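Dranero与Olska签署合作协议 共同推出租赁办公家具翻新服务

6月18日，办公家具租赁企业Dranero宣布与家具维修公司Olska签署为期3年的合作协议，面向中小企业推出办公桌椅翻新及再租赁服务。根据协议，Olska将负责Dranero退租家具的检查、修复和清洁，Dranero负责仓储、配送以及客户合同管理。

双方表示，服务首先向现有租赁客户开放，新客户可从下月起提交申请。首批可供租赁的翻新办公桌共200张，包括单人桌、双人桌和会议桌三类，桌面以白色和浅灰色为主，由Dranero的中心仓库统一发货。

Dranero总经理Monique Langlois表示，过去租期结束后，退回的桌子中有相当一部分只是桌面有划痕或桌脚调节件松动，却要在仓库里存放很久才能重新出租。“我们的仓库不是维修车间，人手和设备都不够。与Olska合作以后，家具退回当天就可以登记，需要修的直接送走，不需要修的清洁后重新上架。”
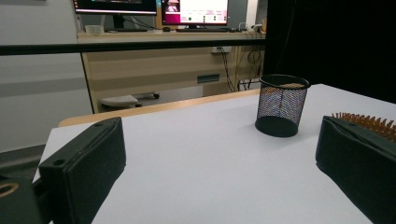
按照双方商定的流程，每件退租家具在入库时分为甲、乙、丙三级。甲级只做清洁；乙级需要更换零件或对桌面作局部修补；丙级则拆解，可用的桌腿、横梁和螺栓留作备件，其余部分交由回收单位处理。分级结果录入库存系统，客户在签约前可以查看所租家具的等级和维修记录。

Olska技术负责人Erhan Sönmez介绍，桌面修补是整个流程中用时最长的一项。浅色桌面上的修补痕迹比深色桌面更容易看出来，因此调色和打磨都要在固定光源下进行。修补完成后，桌面须静置一天，再由另一名技师复检。复检项目包括平整度、边缘封口和色差，任何一项不合格都要返工。

“客户在意的事情很具体，”Sönmez说，“桌子晃不晃，边上扎不扎手，几张桌子拼在一起高低是否一致。我们的检查表就是按这些问题写的。”

在正式签约之前，双方在Dranero的客户Utow设计事务所进行了试用。事务所搬入新办公地点时租用了20张翻新办公桌，其中大部分为乙级。事务所行政主管Capucine Aubert表示，搬迁当天上午完成卸货和安装，下午员工即开始使用。试用期间有一张桌子的升降支架出现异响，报修后由Olska上门更换。

Aubert同时提出了几点改进意见，包括线缆孔盖颜色与桌面不一致、随货说明书字体过小，以及送货时间段划分过宽。Dranero表示，前两项已经调整，送货时间将由原来的上午、下午两个时段改为每两小时一个时段，先在市区范围内实行。

价格与租期

翻新家具的最短租期为6个月，月租金低于同型号全新家具，具体金额按等级和数量计算，以报价单为准。租期内正常使用造成的损坏由Dranero承担维修费用，人为损坏按零件成本收费。客户可在租期过半后申请更换一次型号，更换时只收取运费。

租期届满前，Dranero将提前一个月与客户联系，确认续租、退租或买断。选择买断的客户，已付租金的一部分可抵扣货款，抵扣比例写入合同。退租时客户无须自行拆卸，但应清空抽屉和桌面物品，并保证搬运通道畅通。

日常使用建议

Olska为租赁客户编写了一份简要的桌面保养说明，随货附送，主要内容如下：

一、日常清洁使用拧干的软布，顺着一个方向擦拭。顽固污渍可用中性清洁剂，擦完后再用清水擦一遍。

二、不要使用钢丝球、去污粉或含有研磨颗粒的清洁用品。浅色桌面被磨出哑光斑块后很难恢复原状。

三、热杯和加热设备应放在隔热垫上。裁切纸张或板材时须使用切割垫。

四、桌脚下有调节螺母，地面不平时可自行调整。调整后请用手按压桌面四角，确认稳固后再放置显示器等较重物品。
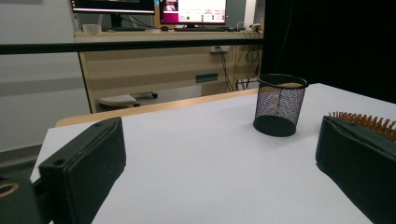

五、发现封边翘起时，请不要自行用胶水粘贴，应拍照报修。自行粘贴后残留的胶层会增加修补难度。

六、移动桌子前先取下抽屉和挂架，由两人抬起，不要在地面上拖动。

报修与售后

客户可通过电话或Dranero客户网页报修，报修时请提供桌底标签上的编号。Dranero承诺在7个工作日内完成上门维修或更换；影响正常办公的故障优先安排。需要将家具取回维修的，由Dranero提供同规格替用桌，不另收费。

售后工作由Dranero客户服务经理Loïc Boyer负责。他表示，客服人员已经接受Olska的培训，能够根据客户提供的照片和描述作初步判断，减少技师往返次数。“以前客户打电话来，我们只能先记下来再转给别人。现在简单的调节问题，电话里就可以解决。”

后续安排

双方计划在协议第二年将办公椅和文件柜纳入翻新范围。办公椅涉及气压杆和面料更换，检查标准与桌类不同，目前由Olska单独制定。文件柜方面，主要问题是锁具和滑轨的配件供应，Dranero正在与零件供应商Osagie商谈。

Osagie销售负责人Jahangir Roy表示，公司可以为多个停产型号提供替代滑轨，安装孔位与原件一致，样品已送交Olska测试。测试结果和正式供货时间将另行公布。

关于Dranero

Dranero从事办公家具租赁业务，客户以设计、咨询和软件行业的中小企业为主，提供选型、配送、安装和退租服务。

关于Olska

Olska从事商用家具维修与翻新，业务包括桌面修补、五金更换和软包翻新，设有自有车间和上门维修团队。

媒体联系：Dranero客户服务部，Loïc Boyer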